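Project report: Hutine, a tabletop arm that sorts bottles

I'm writing this up in the order things happened, because that's how my notebook goes and I don't trust myself to rearrange it.

Hutine is the name of my arm. The class project had to be something we could finish by May without using the big machines in the lab, so I picked a small 3D-printed arm that could pick up plastic bottles and put them where they belong. I printed most of the parts at the Drollton shared workshop and did the rest at home on a table. The longest print was the upper arm, and I had to do it twice since the first one warped at one corner.

The wiring took a whole weekend. I had the servos numbered wrong in my code, so when I told the shoulder to move, the wrist moved instead - pretty funny the first time, less so by the tenth. I also learned to leave slack in the cables! My first routing was very neat and it popped a connector as soon as the elbow straightened out.

Once everything moved the right way I started on gripping. I used soda bottles for nearly all of this because we always have them in the house, and I went for the cap end. The body of an empty bottle just squishes and rolls off, but the cap is hard and has ridges on it, so the jaws have something to bite.

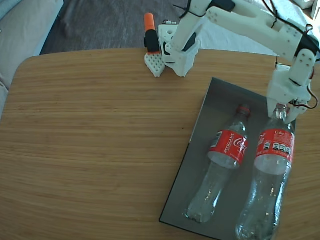 The control program is called Gindance (my little brother's typo, I kept it). It doesn't do anything clever. I move a second set of joints by hand, it records the positions, and then it plays them back. I recorded 21 different pick-ups with the bottles at different angles and picked the 3 that played back the most smoothly to build on.

Then came the long test. I ran 321 attempts over a couple of weeks, mostly after dinner, and wrote down every miss. Nearly all the misses were one of two kinds. Either the jaws closed a little too high and slid off the top of the cap, or the bottle had rolled a bit before the arm got there. Slowing down the last part of the approach helped a lot with the first kind. The second kind I never fully fixed.

I also tried a set of softer fingertips from a kit called Tan. They gripped better but they were thick, and the jaws couldn't open wide enough for the larger caps, so I went back to the plain printed ones.

If I had another month I'd add a camera so the arm could find the bottle by itself. I'd also reprint the shoulder bracket with thicker walls, as it flexes when the arm is stretched all the way out. The files and my test log are in the class folder under Hutine, and the log has the servo settings on the second tab.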